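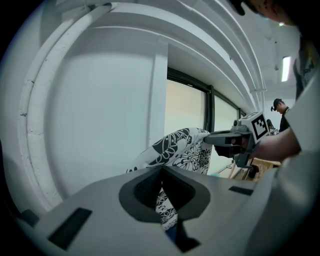 Page last changed: June, 4:12 pm

Gunstead Allotment and Garden Club
Minutes of the June general meeting

Meeting opened at 7:05 pm in the upstairs room. Liam Phelan in the chair. Apologies were received from the Zacharias family and from plot 12.

Minutes of the last meeting
Read and accepted with one correction. The hose bib that leaks is at the north gate, not the east gate.

Water
The club's water bill went up again this quarter. Liam had walked the line along Ikell Road and found a slow leak at the second joint. The repair needs a new coupling and an afternoon's digging. Agreed to spend up to $90. Water will be off while the work is done and a note will go on the gate the night before.

Members asked if sprinklers could be left on overnight. The rule stands: no unattended sprinklers, hand watering only after 8 pm.

Compost delivery
The supplier in Vemesitz can bring 12 yards in one load. It will be tipped by the lower shed as last year. Plots may take six barrow loads each until everyone has had a turn, then whatever is left is open. Please bring the club barrows back the same day. Two were found in the ditch.

Vacant plots
Three plots are empty and there are five names on the waiting list. Plot 31 is badly overgrown with bindweed and will be offered at half rent for the first year. A motion to split plot 8 in two was put and lost.

Plant sale
The sale cleared $100 after table hire. Tomatoes went in the first hour and we had far too many squash. It was suggested that growers say in March what they intend to bring. Liam to put a sheet up in the shed.

Fence
Deer got in by the creek again. A quote for 60 feet of eight-foot mesh was passed round. Several members thought it high. Held over until a second quote comes in.

Any other business
The shed padlock code has been changed. Ask at the gate, it will not be sent by email.
Someone has left a blue tarp and a box of canning jars in the shed. Please collect them.

Meeting closed at 8:40 pm.

Contact the club | Copyright Gunstead Allotment and Garden Club | Back to top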